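Oso Guest Rooms, Pledudley: progress report to the Tondent Fund

Period covered: up to the end of January

Summary

We are open, which at the last report was more of an ambition. The MacPherson wing has beds, hot water and, as of the second week of the month, guests who paid. We took 86 bookings in the period against a target of 100. The shortfall is almost entirely the fortnight when the boiler was having its opinions, and we refunded everyone who asked and two who didn't.

Spending

The grant for this stage was spent as agreed, apart from 476 pounds held back for the fire door on the upper landing. The door has been delivered twice, both times in the wrong size, and we have kept neither. Bedding came in under budget. Signs did not, as Pledudley turns out to have views on the colour of signs and those views attract a fee.
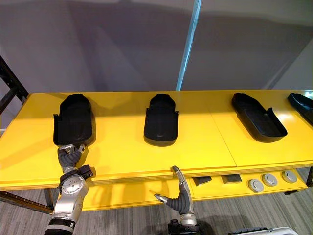
What guests have told us

Our average review score is good and the comments are better than the score. The breakfast is praised, the quiet is praised, and the walk up from the station is described by one couple as "bracing", a word we have now borrowed for the website. Complaints fall into three heaps: the wifi in the back rooms, the pillows, and the gulls. We have ordered a second router and firmer pillows. The gulls have been noted.

One guest marked us down for being nearer the sea than expected. We have replied politely.

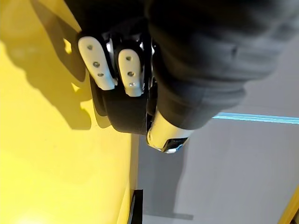
Late arrivals remain our biggest headache. The last train gets in after reception closes, and we have so far relied on a key safe with a stiff lid and a code that guests write down wrongly. We are replacing it with numbered key tags on hooks inside a locked porch. The tags should be plain and pale with rounded ends, much like the white pads here with their three small holes, though one hole will do for us. The porch lock is due to be fitted on a Sunday, at Sunday rates, after a discussion we lost.

Next stage

We ask for the second payment of 2255 pounds to be released on the usual terms. It covers the router, the porch, the repainting of the stairwell and a proper handrail for the garden steps. Nearly all of the work is booked. The stairwell is waiting for the fire door, and the fire door is waiting for somebody at the supplier to find a tape measure.

Bookings for the spring are open and the two front rooms have gone for Easter. Room rates are unchanged until then.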